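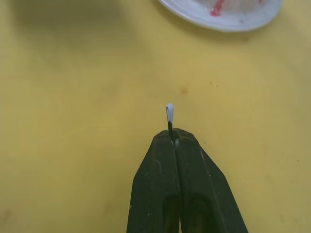
Kartha fingertips closed on a small white-tipped stick.

The Kartha is a two-finger gripper kit for light robot arms, produced by the equipment maker Faven and sold with a matching wrist camera. It is intended for work with small, light, or easily marked objects on a tabletop. The kit is supplied to teaching laboratories, repair workshops, and research groups, either as a single unit or as a pair for use on two arms at one table. The edition described in this article is the third, which replaced the second in July.

Design

The fingers of the Kartha are dark and taper to blunt, narrow tips. When closed, the two fingers meet along a straight seam, and an object may be held in the small gap at the end of that seam. Each finger is hollowed near its base to reduce weight. The full opening between the fingertips is 80 millimeters.

The fingers are treated as wearing parts. Scratches and pale scuffs appear on the outer faces in ordinary use and do not affect the grip. Faven advises replacement when the inner faces no longer meet evenly along their length. A complete kit, including the mounting plate and camera bracket, weighs 800 grams.

Camera

The wrist camera is fixed so that the fingertips remain in view at all times. In the first edition the tips were partly hidden by the bracket, and users found it difficult to judge whether a thin object had been gripped at its end or along its side. The bracket was later moved back and raised.

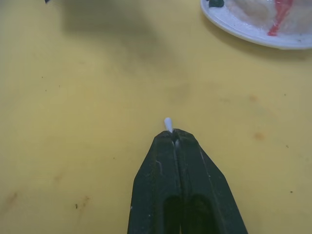 Recordings from the camera may be stored with the position of the fingers at each moment, which allows a handling task to be reviewed step by step. The software supplied with the kit also permits the operator to set an upper limit on closing force. This limit is kept when the arm is restarted.

Handling of small objects

Thin items such as cotton swabs, matches, and short sticks are a common test of grippers in this class. They offer little surface to hold and tend to turn when the fingers close off center. The manual recommends a slow approach and a low force setting for such items, followed by a short pause before the arm is lifted.

Flat items, among them printed cards and small signs, present a different difficulty. Where two arms are fitted, one may hold a card while the other works close to it.

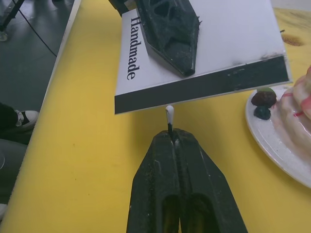 Paired use requires that both arms be calibrated to the same table. The procedure is described in the manual and must be repeated whenever either base is moved. The pair is sold under a single order number, and the two grippers are identical.

Service

Repair and calibration are offered through the Faven workshop in Jarkow. A second service point, in Jenham, supplies replacement fingers and brackets but does not carry out repairs. The published parts list contains 244 entries, and fingers are sold only in matched sets.

Last revised Sep 19, 2024.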